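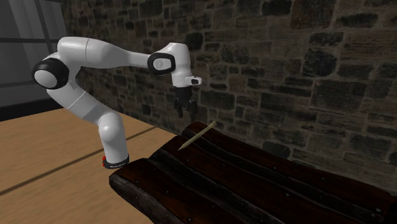 Likideck has donated $430 to the Condcombe Children's Hearing Fund, and the money will help pay for a pair of hearing aids for a six-year-old boy from Undton. All of it was raised by the company's staff at their Soup Friday lunches, which started in the autumn. Anyone who works in the Undton office can bring a pot of soup, and the others pay what they like for a bowl. 

CHARITY AND COMMUNITY NEWS

Sun 10 January
By the Likideck Press Office

The boy, whose family asked us to use only his first name, Masri, has had weak hearing in both ears from birth. He now wears basic hearing aids, which help him in a quiet room but do not help him much at school, where many children speak at the same time. His parents have been collecting money for a newer pair that can connect to a small microphone worn by his teacher.

The Condcombe Children's Hearing Fund opened an appeal for Masri last year. It is a small local charity which supports families in Condcombe, Undton and the villages between them. It pays for equipment, for travel to appointments and, in a few cases, for sign language lessons for parents and grandparents.

Nuno Cardoso, who manages the Undton office of Likideck, presented the check to the family last week.

"I want to thank every person who cooked and every person who ate," Mr. Cardoso said. "When we started, we did not have a big target. We only wanted to do something together in the office and give the money to a cause near to us. One of my colleagues read about Masri in the local newspaper and brought the page to work, and after that the choice was easy."

The lunches took place on 12 Fridays. On the first one there were only three soups, and one of them was finished before half of the office came down from the second floor. Later the staff made a list on the kitchen door, so that people could see who was cooking and whether the soup had meat, milk or nuts in it. The most popular was a bean and cabbage soup from Mr. Cardoso's own family, which he was asked to repeat two times. A cold cucumber soup, served in the middle of November, was less popular, but its cook has promised to try again when the weather is warm.

Masri's mother said that the family was very surprised by the donation.

"We do not know these people, and they made soup for our son," she said. "He asked me if he has to eat all of it. I told him no, it is already eaten, and he was glad, as he does not like soup very much. We are thankful to everybody. He loves stories, and in the classroom he misses the half of them. With the microphone he will hear his teacher much better, even when he sits in the back."

The appeal is still open. Other gifts have come from a church choir in Condcombe, from a bakery which put a collection box next to its cash register, and from the parents of Masri's classmates, who held a sale of used toys and books. The fund hopes to order the hearing aids before the end of January. After this, Masri will have several visits to the hearing clinic, where the devices will be adjusted for him.

A spokeswoman for the Condcombe Children's Hearing Fund said that gifts from small workplaces are very important for the charity.

"We have no large sponsor," she said. "Most of our money comes from people who live or work here. Hearing aids for children must be changed as the child grows, so a family has this cost again after some years. We try to stay with the families for all of that time."

Likideck will continue with Soup Friday until the spring. The next money will go to the general account of the fund, where it can be used for any child who is waiting for support. Former staff and families of staff are also welcome at the lunches, and they are asked to tell the office one day before, so that there is enough bread.

People who wish to give to Masri's appeal, or who know a child who could need help, can write to the Condcombe Children's Hearing Fund or visit its office in Condcombe on weekday mornings. Companies in the area that would like to organize their own lunch can ask the Likideck Undton office for a copy of the kitchen list and a few of the recipes.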